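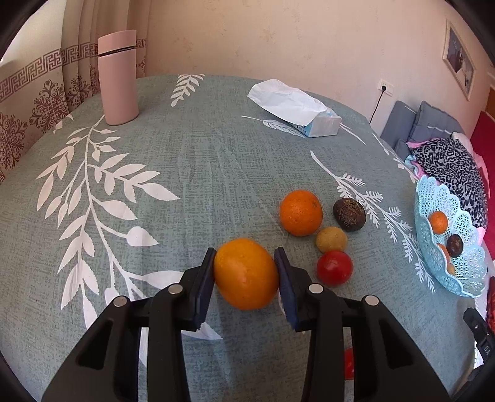 About Cudach

We write planning and control software for robot arms, and we don't believe most of what gets said about robot arms. That includes some of what we used to say.

Rattana Duangkaew and Radomir Dumitrescu started the company after a November spent trying to reproduce a grasp planner that scored beautifully on paper. They ran it 300 times. It dropped things. The published settings worked on one table, under one lamp, and fell apart when the lamp moved.

So we test in ordinary rooms, on household stuff, and we keep the failures. Our planner, Trotum, ships with a log of every grasp it got wrong in the last release. There are 149 of them. Customers have asked us to take the log out. It stays in.

Our other product, Grarndale, replays recorded runs and shows where the perception side lost track of an object before the arm did something dumb. Most teams blame control first. We did too, for a long time.

We won't tell you our software "understands" anything. It estimates, it picks, and sometimes it picks badly. If a vendor shows you a demo video, ask for the takes they cut. Ask us as well.

Careers
Trotum release notes
Contact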